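Sarside Wrist Views
Data card and README, student release 2

Summary

Sarside Wrist Views is a set of simulated manipulation episodes recorded by the robotics club during its winter project. Each episode contains gripper-mounted camera video, joint states and the commands sent by the student operator. The release holds 846 episodes, split across 19 task variants. All of it was rendered in simulation. No hardware recordings are included.

The set was made for the club's imitation learning project and for the in-house competition in January. It is small, and it was collected by students who were learning the teleoperation interface while they used it. Early episodes are slower and contain more corrections than later ones. We left them in.

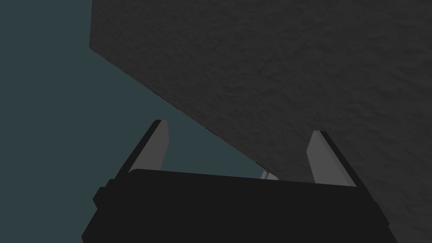
Episodes are stored one per folder. The folder name is the task variant followed by a running index. Inside are the video files, a table of states and actions, and a short notes file. State and action rows share a clock; video frames carry their own time stamps and must be matched to the nearest row. The loader in the tools folder does this by default. If you write your own, check the first and last rows of each episode, where the recorder sometimes writes a state with no matching frame.

Joint angles are in radians. Gripper opening is normalized, with 0 closed and 1 fully open. Positions are in meters in the robot base frame. Commands are logged as sent, before the controller applies its limits, so a commanded value may be outside the reachable range.

Collection

Operators worked in pairs, one driving and one keeping notes. A session ended after 48 attempts or when the room booking ran out. Objects were placed by the scene script from a fixed seed list. The operator could reset an attempt at any point, and reset attempts were discarded before indexing.

Success labels were entered by hand by the note keeper and reviewed once by a second student. Where the two disagreed, the label is "unclear". Roughly 2 percent of episodes have this label. The training script skips them unless told otherwise.
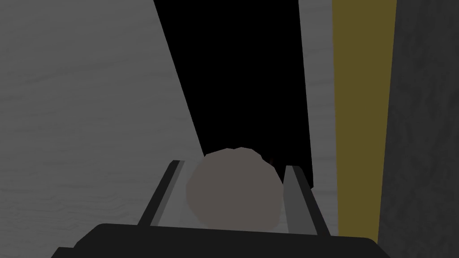
Prepared by Thilini Liyanage and Chaminda Kanagaratnam
Label review: Sunee Nilsuwan

Grasp labels are separate from success labels. An attempt may have a good grasp and still fail at placement. The grasp field is set per row from the contact sensor in the simulator. It flickers when an object touches only one finger, so apply a short filter before using it as a training target.

Known problems

Contact between the fingers and faceted objects is not stable at low grip force. Objects may turn slowly while held. The Hivex variants are the worst affected.

Lighting is soft in every variant and was not randomized. Models trained on this set alone should not be expected to handle strong shadows.

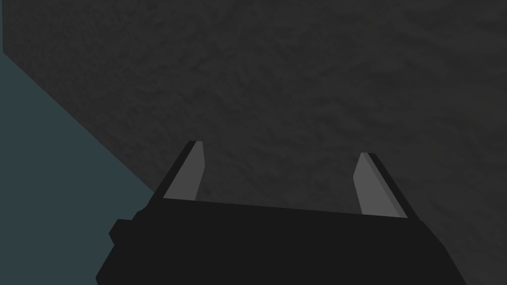

Image-only policies had trouble estimating position above the work surface. The baseline was trained on single frames with no joint input, and its error was largest during the approach. Many approach views give it little to use: the jaws are open with nothing between them, and apart from the gripper there is only mottled dark gray on one side of a straight edge and plain blue-gray on the other. Adding joint states to the input reduced the error. Adding a longer frame history helped less and made training much slower.

Splits

Train and test splits are by seed, so no object placement appears in both. Do not reshuffle by frame. Neighboring frames are nearly identical and the resulting test scores mean nothing.

Changes since release 1

Time stamps fixed in the Goltis variants. Duplicate episodes removed. Loader now reports missing rows and continues past them.

Contact

Moushumi Wijesinghe maintains the loader and the split files. Send label corrections with the folder name and row number.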